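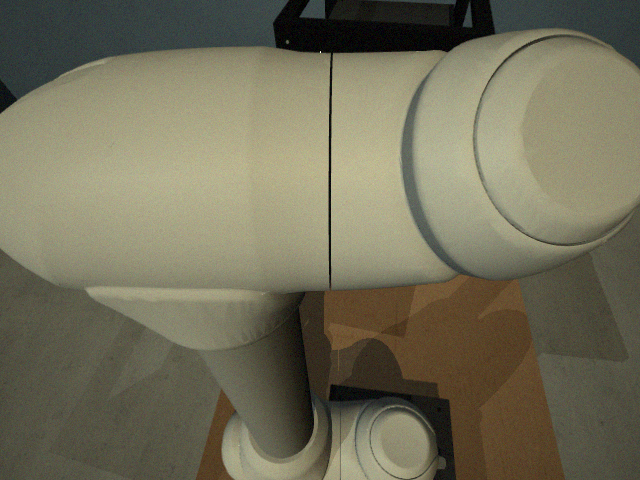
Re: [Bevdale-gardens] Water pressure on the upper plots

On the list in March, a plot holder on the upper side wrote:

> Pressure at the top taps has dropped again. It takes me
> 4 minutes to fill one can. Is the Hamann valve shut, or
> is the line leaking somewhere? I would like to know
> before I put the beans in.

The valve is open. I checked it at 7 a.m. and again after supper, and it was fully open both times. The meter by the Piseck Road gate moved between those two readings with every tap closed, so there is a leak somewhere past the gate.

My guess is the joint behind plot 79. The ground there has been soft for a while, and that stretch is the old pipe we never replaced. I dug down a foot and found wet clay but no pipe yet. 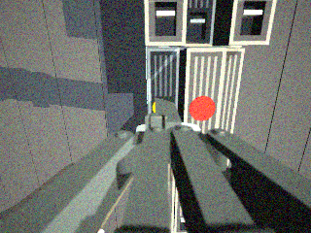 Zarker quoted $537 to dig it up and put in a new section. That includes the fitting but not refilling the trench – we would do that ourselves. We have the money in the repair fund. If you object to spending it, reply to the list before the end of the month.

Until it is fixed, please do the following:

Water before 9 a.m. or after 6 p.m. if you are on the lower plots. The upper taps run better when yours are off.

Close the gate valve if you are the last one out. It turns clockwise and it is stiff.

Don't leave hoses running on a timer.

On the beans, I would go ahead and plant. The pressure is poor but there is enough for seedlings, and the rain barrels by the shed are full.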